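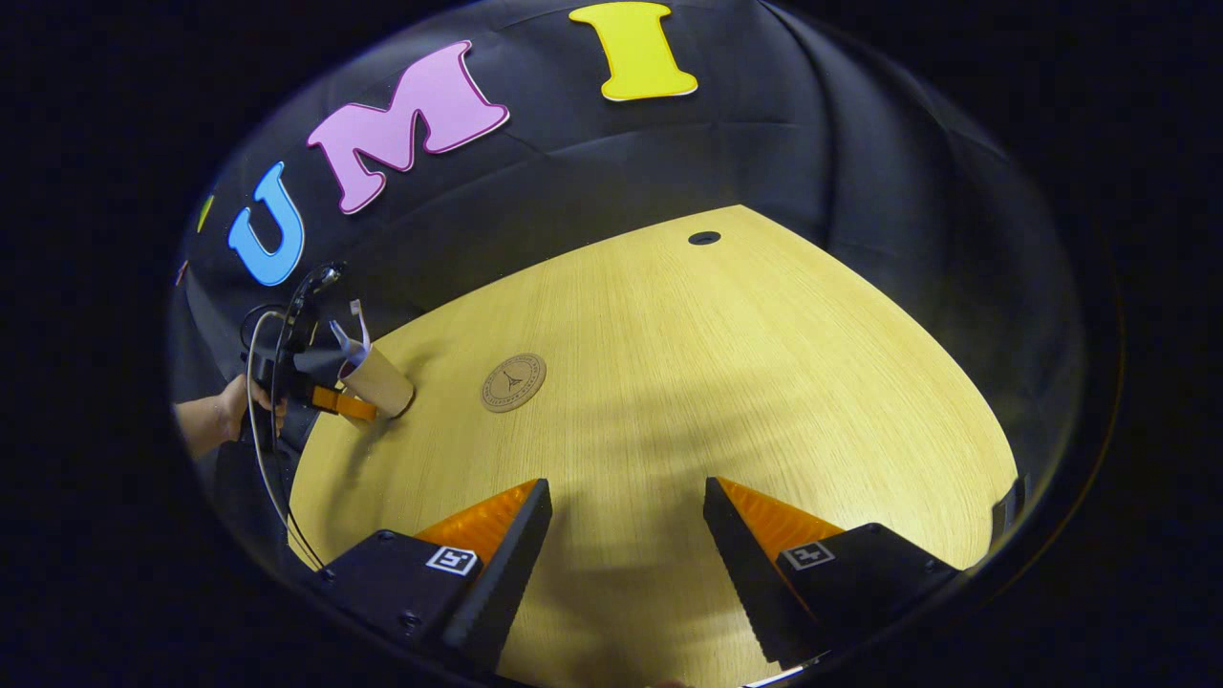
**VIE DE BUREAU** | *Le billet de février*

## Les tables communes se vident enfin !

Bon, je vous préviens, la nouvelle est minuscule, mais elle m'a mise de bonne humeur pour la matinée. Depuis le début du mois, chez Bralell, on range les tables communes tous les soirs à 18 h. Toutes ! Même celle en bois clair du fond, celle avec le passe-câble, où traînait d'habitude un gobelet en carton avec un papier froissé dedans à côté d'un sous-verre (le mien, parfois, je plaide coupable).

L'idée vient de Rosaire Lachance, qui en avait assez de pousser les affaires des autres avec le coude pour poser son ordinateur. Elle a écrit à tout l'étage, 32 personnes quand même, et proposé une règle très simple : le soir, le papier à la corbeille, le gobelet avec, et chacun récupère ses petites affaires. Le sous-verre, lui, reste sur la table. On en a longuement débattu, de ce sous-verre ! Nathalie Bergeron voulait tout ranger dans un tiroir, Diarmuid Hennessy tenait à ce qu'on puisse poser son café en arrivant sans ouvrir trois meubles. C'est Diarmuid qui a gagné.

Reste la question des brosses à dents. On est plusieurs à se laver les dents après le déjeuner, et forcément le nécessaire finit à côté du café. Un tube de dentifrice Crest, une brosse rose pâle, un gobelet, un sous-verre en liège : vous voyez le tableau, on se croirait dans une salle de bains.
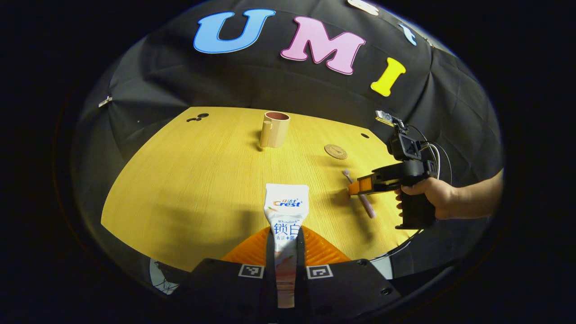
Esther Rugemalira a donc obtenu une étagère près des lavabos, avec des casiers à nos noms, et j'ai eu le droit de choisir le mien la première (deuxième rangée, à gauche, pas touche). Les casiers arrivent avant la fin du mois. En attendant, on se débrouille avec une boîte à chaussures, et le dentifrice peut y tenir debout si on ne ferme pas le couvercle.

Pour les gobelets, Nathalie a pris les choses en main : elle a commandé 100 tasses en grès chez Vollon, de quoi voir venir, même avec ma maladresse légendaire. J'en ai essayé une au magasin et elle tient bien chaud, l'anse est un peu petite pour mes doigts mais je m'y ferai. Les premières seront dans le placard de la cuisine dès la semaine prochaine. Si vous en voulez une avec votre prénom dessus, passez voir Nathalie avant midi, elle tient la liste.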